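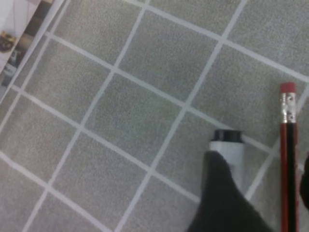

Our group chose floor surfaces and what collects on them as the subject for the spring project in the Villness course on shared workrooms. The room we studied is the second-floor project room in the Flilbridge building, which is open to every student in the program and is used mostly for model making, poster layout and group meetings. The floor there is gray tile with a fine speckle and thin white grout lines. Loose items such as a printed page with small product photos, or a white cylinder with a black rim at the top, are typical of what we dealt with during the tidying rounds. Paper was the larger problem of the two kinds.

Background

The room has no assigned desks. People bring their own supplies and also use a shared stock of tape, glue, markers and old catalogs for cutting up. Before our project there was one open shelf for all of this. The course had received complaints in February that supplies were hard to find, and a short note on the door had not changed much.

Question

We wanted to know what gets left on the floor by the end of the day, and whether a different storage setup would reduce it. We did not look at tables or windowsills, although several people told us those were worse.

Method

We recorded every item on the floor at 6 p.m. on 32 days in March and April. Each item was picked up, noted on a paper form and sorted as paper, drawing supplies, tools or other. Scraps smaller than a thumbnail were swept up and left out of the record. After the first half of the period we changed the storage. We put in 3 Stesto bins with lids next to the cutting table and labeled them. We also moved the catalogs from the open shelf to a Halász magazine rack by the door – it had been standing unused in the hallway.

Results

We recorded 196 items in total. More than half were paper, mainly catalog pages, tracing paper and printouts with one side used. Drawing supplies came second. Round items such as markers and glue sticks were most often found along the wall under the radiator, where they end up after rolling off a table. Tools were rare, and only 2 knives were found, both closed.

The daily number went down after the storage change, mostly for paper. Drawing supplies stayed close to the same level. The bins were used, but people working at the far end of the room did not walk over to them until they were finished for the day, and by then some things had already dropped.

Problems

The week before the poster deadline was much messier than the others and fell in the first half, so part of the improvement may come from that. Two of our forms were filled in late from memory. The gray speckle also made pencils and gray erasers easy to miss in the evening, and we think they are undercounted – white and black items stood out better.

Suggestions for the room

Keep the magazine rack by the door. Move one bin to the far end. Add a raised edge to the two tables nearest the radiator, which the workshop can cut from leftover strip. The label on the middle bin has come loose and needs to be replaced before the fall term.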